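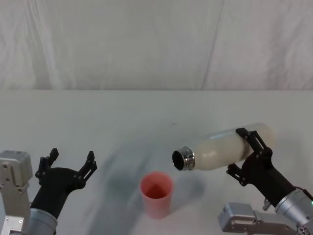

White bottle, pink cup, white tabletop.

Reviews > Furniture > Tables > Horance Drop-Leaf Table

Search reviews Go

The Horance drop-leaf table, after most of a year of meals and messes

By Hussam Bitar
March 2022

I put off writing this one for a long while, mainly because the table kept changing its mind about whether I liked it. I've had the Horance in my dining room for 11 months now, which is long enough for the new-furniture smell to leave and for the first big scratch to stop bothering me, and I think I finally know how I feel. I feel pretty good! With a few complaints, which I will get to, and one of them is about the hinges and goes on a bit.

First, a word about the room it lives in, so you can judge whether my situation is anything like yours. We live in an old row house where the dining room is really a wide hallway that somebody put a nice light fixture in. You have to walk through it to get from the front door to the kitchen. For years we had my aunt's oak table in there, a lovely, heavy, enormous thing, and everyone in the family had a permanent bruise on the same hip. When my sister moved into a proper house with a proper dining room, the oak went with her (it looks wonderful there, and I visit it), and I started hunting for something that could be small during the week and big on holidays.

I looked at an awful lot of tables. I nearly bought the Brirnard extending table, which is handsome and has one of those hidden panels that pops up from the middle, but the one in the store took a good shove to open and the salesman pinched his finger while telling me how easy it was. I also sat for a long time at a glass-topped one and then remembered that I have children.

The Horance comes in white, a dark walnut color and a green that I liked very much online and was talked out of. We went with white. It has a fixed center section and two leaves that hang down at the sides, held up by a swing-out leg under each. With both leaves down it is about as deep as a bookshelf and can sit flat against the wall. With one up it seats the four of us. With both up we have squeezed in the whole family for Easter, with the cousins on the piano bench.

Getting it home and putting it together

It arrives in one flat carton, and the carton is no joke. The label says some 40 pounds but I would have believed you if you said double that, because there is nowhere to get hold of it. Please have a second person. I tried it on my own as far as the porch steps and then sat down on it and waited for my wife to get home.

Assembly was better than I expected. The hardware comes in paper envelopes with the step printed on the outside, and I would like to shake the hand of whoever thought of that. The drawings are large and clear. The only place we went wrong was the leg brackets, which look the same either way up and aren't, and we had to back the screws out and start that part over. If you look closely there is a little arrow stamped into the metal. We did not look closely. Put on some music, make a pot of coffee, and let it take the whole evening.

I should mention that one of the rubber feet was missing from our envelope. I wrote to the company expecting to wait until spring, and a little padded bag with a full spare set showed up before I'd even finished being annoyed. Good for them.

The top

I was nervous about white and I've come around on it completely. The finish is matte, so you don't get that glare off it when the light is on over dinner, and it wipes down beautifully with a damp cloth and a drop of dish soap. We've had tomato sauce on it, beet juice, birthday candle wax and a whole afternoon of poster paint. All of it came off. Turmeric left a yellow shadow that took a few days of wiping and a little baking soda paste to fade, and if I tilt my head I believe I can still see where it was, though my wife says I'm imagining it.

What it does not like is a wet glass left overnight right at the seam where the leaf meets the center. There's a small gap there, and water sits in it, and on our left side the edge has puffed up just slightly. You can feel it with a fingertip. I now keep a folded towel handy and I've become the kind of father who says "coaster" in a certain voice. Horance sells a strip of clear edging for this, and I wish they'd simply put it in the box.

Crumbs also go down that gap, by the way. Toast crumbs, glitter, grains of rice. Once a week I drop the leaves and run a dry paintbrush along the seam, which is oddly pleasant.

The hinges

So, the hinges. For the first few weeks they were silent and smooth and I bragged about them. Then the right one started to groan whenever the leaf went up, a long sad noise like a barn door in a movie, and since I'm the early riser in the house this became a topic of discussion. I tried candle wax, which helped for a day. I tried cooking oil, which you shouldn't. What finally worked was a tiny dab of the white grease my neighbor uses on his garage door, worked in with a cotton swab, and it has been quiet ever since. It's an easy fix. I do think a table at this price ought to get through its first year without one.

The swing-out legs themselves are solid. I leaned on an open leaf with my full weight, and I'm not a small man, and it didn't dip. The catch that holds the leg in place could be firmer. A determined toddler kicked ours loose during lunch, and we saved the soup but it was close. A small wedge of felt behind the catch keeps it put.

How it compares with the Kanaan

People always ask about the Kanaan gateleg, and I can speak to that a little because my in-laws have one and we eat at it every other week or so. The Kanaan is the prettier table. It has real turned legs and a warm wood top, and there's a shallow drawer in the end for napkins that I envy every time I'm over there. It's also a good bit wider when closed, and in our hallway of a dining room that would have been the end of the conversation. The wood top needs oiling and shows every ring. My in-laws love looking after it. I have never oiled anything on schedule in my life, so the Horance is the right table for me and the Kanaan is the right one for them, and their cooking is better too.

Who I'd recommend it to

If your room is narrow, or your dining table also has to be your homework table and your wrapping-paper table and the place the mail goes, I'd say go for it. If you plan to leave both leaves up all year round, save your money and get an ordinary table with legs at the corners, as you'll be bumping your knees on those swing-outs for no reason. And if you are set on white, wipe it with plain soap and skip the spray cleaners. I used a lemony one early on and it left streaks that took me a good while to buff away.

I would buy it again, probably in the green this time.

Comments

PattyInTheKitchen
Thank you for the part about the seam! Mine puffed up in the same spot and I thought I had a bad one. I rubbed a little clear furniture wax along the edge in the fall and it hasn't gotten any worse.

dwell_slowly
Does it wobble at all with just one leaf up? Our floors are terrible.

Hussam Bitar
A tiny bit on our floor, yes. The rubber feet screw in and out so you can level it. I had to redo mine when the weather changed.

Merus fan
We use Merus felt pads under ours and they slide great on wood floors. Maybe too great, the whole table moves when my son gets up.

R. Okafor
I have the green. Get the green.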